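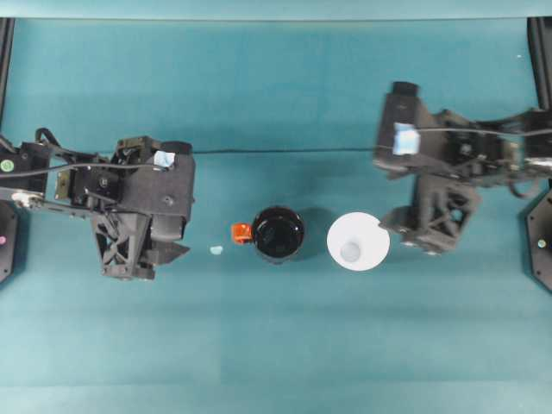
Hurno 作業テーブル用天板（ティール）

Hurno 作業テーブル用天板 ティール
メーカー：Tindness
取扱い：Gravovon 作業用家具

Hurnoは、作業場や実習室、工作室で使うテーブルのための天板です。色は青みの緑、ティールの単色で、模様や目盛りは入りません。物を並べる、組み立てる、仕分けるといった机上の作業に使います。天板のみの販売と、脚部を付けた組品の販売があります。

色について
全面が同じ色ですが、照明の位置や窓の向きによって、明るく見えるところと暗く見えるところが出ます。掲載写真にも濃淡が見られます。画面上の色は実物と異なる場合がありますので、色を指定してお選びになる場合は色見本をご請求ください。色見本は一辺57 mmの正方形で、1枚341円です。設置する部屋の照明の下で、平らに置いた状態と立てた状態の両方をご確認ください。

ティール以外の色は、現在受注を止めています。再開は9月の予定です。

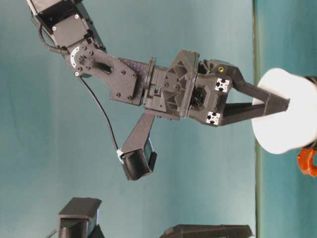
黒いグリッパーと白い円筒形の品

机上での使い方
無地のため、白いものや黒いものを置いたときに見分けがつきやすい色です。小さな部品を扱う作業では、照明を正面からではなく斜め上から当てると、天板への映り込みを抑えられます。影が手元に落ちる場合は、反対側に補助灯を置いてください。

機材を載せる場合は、脚部の真上に近い位置に台座が来るように配置します。天板の中央に重いものを長期間置いたままにしないでください。クランプで縁を挟む場合は当て板を使用し、締め付けは動かなくなる程度にとどめてください。天板への穴あけは保証の対象外となります。ケーブルは天板の手前に垂らさず、奥側か側面に逃がしてください。

寸法と注文
寸法はご注文ごとに決めます。幅と奥行きをミリ単位でお知らせください。間口の狭い部屋では、搬入経路のうち最も狭い部分の幅と高さもあわせてお書きください。2台以上を並べてお使いになる場合は、並べる向きをご指定いただくと、隣り合う辺の角の仕上げをそろえて出荷します。高さの違う既存の机と並べる場合は、脚部をDelićの高さ調整型からお選びください。

価格は寸法により異なるため、見積りでお知らせします。見積りは無料です。

脚部
Delić 固定型：高さは注文時に指定。設置後の変更はできません。
Delić 高さ調整型：四隅を個別に調整できます。床に傾きがある部屋にも向いています。
どちらも色は黒のみです。お手持ちの脚部に取り付ける場合は、取付穴の位置がわかる図面をお送りください。手書きのもので構いません。

手入れ
普段の汚れは、固く絞った布で拭き、そのあと乾いた布で水気を取ります。粘着テープの跡は、中性洗剤を薄めたもので少しずつ落としてください。研磨剤の入った洗剤、金属たわし、シンナー類は使えません。テープで位置の目印を付ける場合は、貼ったままにせず、作業が終わったらはがすことをおすすめします。長く貼ると、その部分だけ色の見え方が変わることがあります。

直射日光が長時間当たる場所では、使わないときに布をかけてください。

送料と納品
送料は天板1枚につき2,122円です。脚部を同時にご注文の場合も、送料は変わりません。離島へのお届けは別途見積りとなります。お届けは玄関先または搬入口までです。室内への運び入れと組立ては承っていません。天板は厚紙で包んで出荷します。受け取り後は包装を開け、角と表面をご確認ください。破損があった場合は、包装材を捨てずにご連絡をお願いします。

保証
お届けから2年間。通常の使用で生じた反り、表面のはがれが対象です。切り傷、薬品による変色、穴あけ後の不具合は対象になりません。

返品
寸法を指定して製作するため、お客様都合による返品はお受けできません。製作開始前であれば取り消しができます。

お問い合わせの際は、品名「Hurno 天板」と色名をお書き添えください。テーブル以外の用途（棚板、壁面など）については、使用できる場合とできない場合がありますので、ご注文の前にご相談ください。

掲載内容の最終更新：2025年6月13日（金曜日）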